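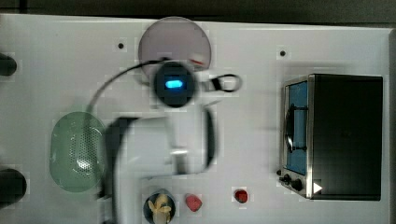
Category: Small Appliances > Toaster Ovens
Status: Open, waiting on parts
Opened: July 20, 2021

Problem: Toaster oven trips the outlet when set to full heat. Unit is the compact Fornine, in use since April. It runs fine on low. At the top setting it cuts out after 2 minutes and the outlet has to be reset by hand.

Checked so far:
Outlet is rated for 2,000 watts. Nothing else was plugged in during the tests.
Moved the plug to the other wall. Same result.
Crumb tray pulled and cleaned. No change.
Left knob turns freely. Right knob sticks a little near the end of its travel.

Reply from Gesa parts desk: Please confirm which way the door faces and how much room the oven has. Units pushed against a wall can overheat at the back.
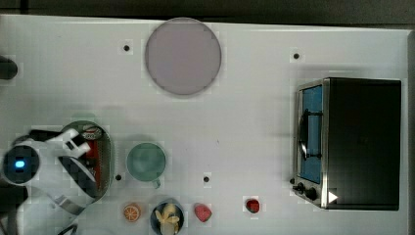
Clearance should not be the cause. The oven stands on the right side of the white table with the door facing left, and I measured 46 cm from the vent side to the nearest wall. The pink plate is well away from it, toward the top of the table, and the two knobs are at the lower left corner of the oven, so I can reach them without leaning over the door. I repeated the test in that position and it tripped again at full heat.

Next step: Replacement thermostat ordered through Lerov, part listed as back in stock next week. Until then the oven is used on low only. Please keep this ticket open. I will add the result once the part is fitted.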